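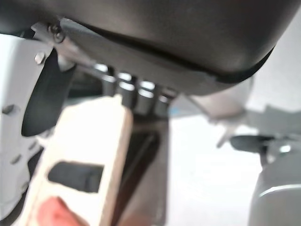
Slotted board

A slotted board is a flat length of timber with one or more openings cut through it, used as a handle, hanging point or pass-through. Common in sheds, kitchens and small workshops. Also called a hand-hole board in parts of Australia.

Form

Usually a pale softwood or light hardwood, sanded smooth. The cutout is most often a rectangle with rounded corners. Square corners are easier to mark out but tend to split along the grain, esp. in thin stock. Sandlow pattern boards have the slot near one end, Brisine pattern ones nearer the middle.

Making

Two holes are bored at the ends of the slot, waste between them sawn out, edges eased with a file or router. Corners on a wide slot need four holes. Knots near the opening are avoided.

Use

Carrying, mostly. Also hung on a peg, or used as an end peice for crates and shelving. The Hattar catalogue listed 3 lengths, the longest 1193 mm, all with a slot 128 mm wide. Colour was left natural; painted versions came later from Gomon.

Care

Wipe down, dry flat, oil now and then. Boards left leaning in a damp garage can cup or bow, and the slot edge goes furry and need resanding.

See also

Cutting board; Crate; Mortise; Shelf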